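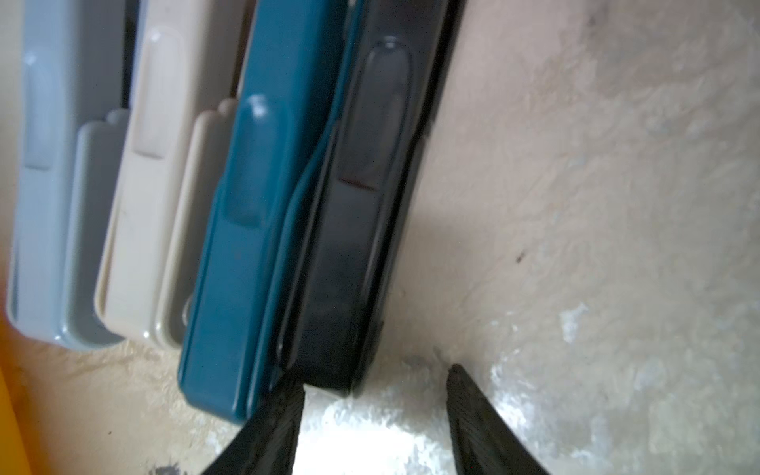
Eltero Presents the Baysal Desk Collection in Four Colors

BORNSTEAD, November 20, 2021 – Eltero, the stationery company from Bornstead, announces today its new Baysal collection for desks at home and in school. The small pieces come in pale blue, cream, teal and black, and they can be bought singly or as a set of four.

With Baysal, the company wishes to help people who like to have everything on the desk in one row, with the pens and pencils near the hand.

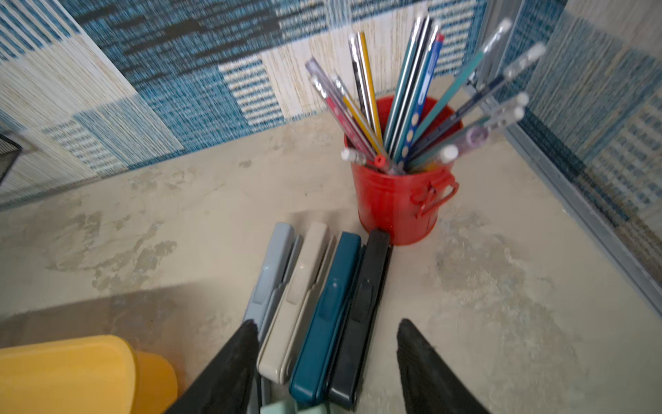 Reading time: 3 min

On the table, the four colors are placed side by side before a red metal bucket with a curved wire handle. The bucket is full of pens and pencils, among them a yellow pencil with black stripes and a blue one with white dots. It belongs to the Clivard line of Eltero and is sold without contents.

The collection will be available from January in 74 stationery shops. The first 900 sets will be delivered with a notebook of 100 pages – this offer is valid while the stock lasts.

Shops which wish to order can write to the Eltero sales office in Bornstead.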